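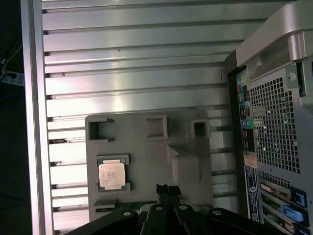
## Gripper keeps bumping things when it goes in for the CPU carrier

**Codport**, 6 Mar 2023

Hi all! Our shared workshop lets me have the back bench in the evenings, and I'm teaching an arm to move a processor in its carrier from a gray tray over to a board. The tray stands upright next to an old tower, and the arm has to come in from below. Going slowly by hand, I can get it there. When I play the same path back, it lands 2 mm off, and never in the same direction twice (ugh).

I've redone the wrist calibration, tightened every bolt I could reach and slowed the whole thing to 60 percent. Same story. What would you check next?

**Foselier**

Slow it down more. Mine was fine after that.

**Esperanza Escobedo**

I fought this one for most of September, so I feel for you! If the error changes direction, I'd quit blaming the calibration and look at whatever is moving that shouldn't be. Push on the tray with a finger. Mine was flexing every time the fingers touched it, and I'd never have spotted it by eye. 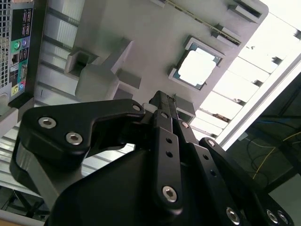
Then do the same with the linkages. Hold the base still and wiggle one fingertip. Play at a pivot gets bigger by the time it reaches the tip, and a tight bolt doesn't tell you much if the hole has worn. I swapped two pivots and got most of my accuracy back.

Also, come at the target from the same side each time, even if it means a silly detour. Backlash bothers you a lot less that way. 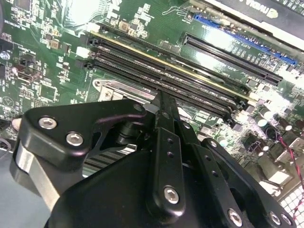

### Update from Codport

Okay, it was the tray! I could rock it with one finger. I clamped it at the bottom and did three runs, and the first two were good. Third one still drifted, so I'm doing the wiggle test on the linkages tomorrow.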